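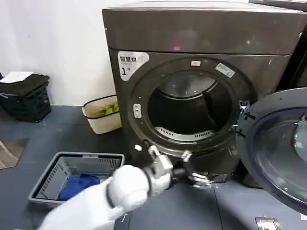

Clean the lint filter before you put anything in, Callum Galbraith wrote to us after the last gallery, and he asked for more pages on dryers and fewer on soap. He had lost most of an evening to a load of towels that would not dry. So this page starts with a dryer. The white slotted grille at the bottom of the drum opening is the part to look at first on a machine like this one, and with the door open wide it takes a few seconds to check.

Filed under: Home > Laundry Rooms > Galleries

This is a short gallery, three pictures, all from the same laundry room. The machines are dark gray front-loaders of the kind found in shared buildings, with labels on the front so people can tell them apart. The dryer is marked number 1. Our earlier galleries covered the basement room at Watton and the two small rooms at Banar, and the notes on folding tables are still on those pages.

A few things we look for in any shared laundry room:

- Numbers on the machines, large enough to read from the door
- Space to swing a round door all the way open
- A floor that can be mopped
- Somewhere to set a basket down

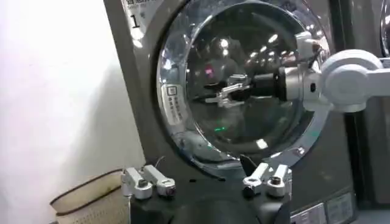 Readers disagree about washer doors. One reader at Hikel leaves hers open a hand's width after every load and says the musty smell was gone in a week. Another closes it each time, as small children use the hallway. Both wipe the rubber seal first, and we would do the same. The big ring around the glass on this washer shows every fingerprint and water spot in time - a damp cloth and then a dry one will keep it clear.

Loads are the other common question. Fill a front-loader loosely enough that a hand fits on top of the clothes. 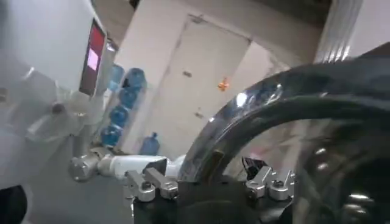
Floors get less attention than machines, and they pick up most of the lint. We sweep first and mop second, starting at the far wall and working back to the door. Smooth gray flooring like this is easy to mop but hides lint well, so go over it again along the base of the machines. At Nakamura the room is swept daily and mopped every 3 days, and in August, when the building is full, the mop comes out more often.

Next gallery: drying racks and wall hooks.

Contact us | Terms of use | Copyright 2021, all rights reserved | Back to top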